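Computer Systems, lecture 7: caches, and why you should distrust the numbers
Notes issued 25/02/2021

Read these before the lab. They assume you already know what a cache line is and what we mean by a hit and a miss. If you don't, go back to lecture 6.

The textbook story is that a cache works because programs are well behaved. They use the same data again soon, and they use data stored nearby. I would treat that as a hope. Plenty of real programs chase pointers all over memory, and the hardware can do very little for them. 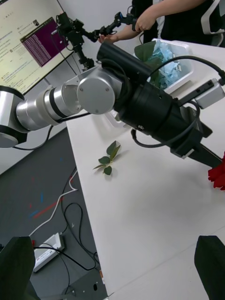

Take the Miltum processor from the lab sheet. A hit costs 2 cycles and a miss costs a further 30. If 20 per cent of accesses miss, the average access costs 2 + 0.2 x 30, or 8 cycles. Most of you will get that right in the test. Fewer of you will ask where the 20 per cent came from. It was measured on one program with one set of inputs, and it says next to nothing about yours.

Associativity gets the same glossy treatment. Adding ways to each set removes some conflict misses. It does nothing for a program whose working set is simply too big, and the extra comparison can make every hit slower. When a data sheet boasts about the number of ways, look for the hit time. It is often missing.

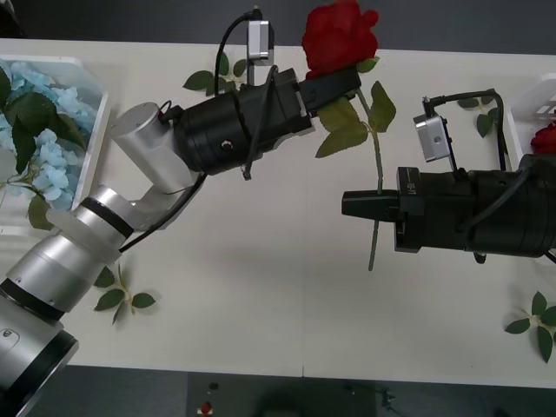 The Noment benchmark, which we use in the lab because it is free, fits almost entirely in the first-level cache. Any machine looks good on it. Run it, write down the result, then double the array size until the curve bends. The bend is the part worth marking.

Write policy: write-back saves traffic, but a dirty line must be written out when it is evicted, and the simple formula above leaves that cost out altogether. 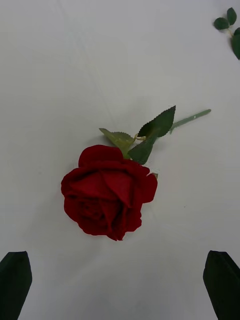 Exercises for next time
1. Redo the Miltum sum with a miss penalty of 31 cycles. Does the change matter? Say what you would need to know before answering.
2. Find one claim about cache size in the Kokkinos handout that has no measurement behind it.
3. Write a loop that defeats a direct-mapped cache, and explain which addresses collide.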